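I keep reading that you can cut your grocery bill in half by making your own cleaning products. The latest version came from my sister-in-law, who got it from a newsletter called Seltness, and it promised I would save $48 a month. I don't spend $48 a month on cleaning products. I don't think I spend that in a season, unless you count the vacuum bags.

Still, I gave it a go in May, mostly so I could complain with some standing.

The basic recipe is vinegar, water and a few drops of something that smells nice. Fine. Vinegar is cheap and it does take the scale off a kettle, which my grandmother knew without subscribing to anything. The trouble starts with the "few drops." The oil they recommend is sold by a company called Brarnitach, and one tiny bottle costs more than the floor cleaner I was supposed to be giving up. There was a link to it in every single paragraph. I wonder who gets the $48.

Then there's the storage. You can't just have one jug of the stuff. You need one for glass, one for the tub, one for wood, one for "daily refresh" (no idea). My shelf under the sink was full in a week and I had bought nothing I would call soap. 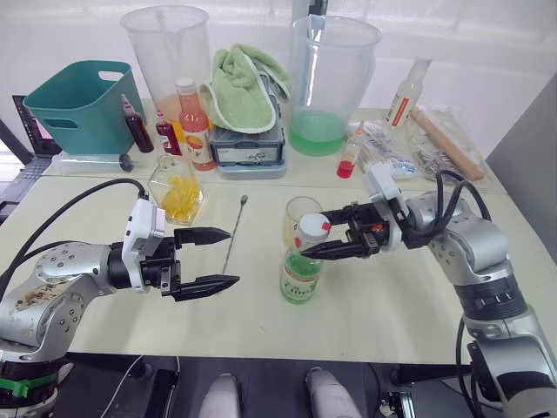

Gwawr Lougher, who writes the only household column I still trust, tried the same plan a while back and kept receipts. She lasted 4 months. Her saving came to the price of a sandwich, and she didn't count her time. I would count mine. Standing at the counter with a funnel on a weeknight is work, even if the newsletter calls it a ritual.

The part that really bugs me is the before and after talk. "2,000 families have made the switch!" Switched from what? Did anyone check if they switched back? I emailed to ask and got a coupon.

I'll admit to two things. The vinegar mix does a decent job on my bathroom mirror, and I've kept that one going. And I had been buying too many different products before this, so being annoyed for a few weeks did make me look at the shelf. I'm now down to dish soap, the mirror mix, a scrubbing powder from Núñez on the corner, and bleach, which the newsletter thinks is the devil and which I will not be giving up. (Please don't ever mix it with the vinegar. Seltness put that warning at the very bottom, below the coupon.)

Next they want me to make laundry powder by grating a bar of soap. I read all 5 steps and closed the tab.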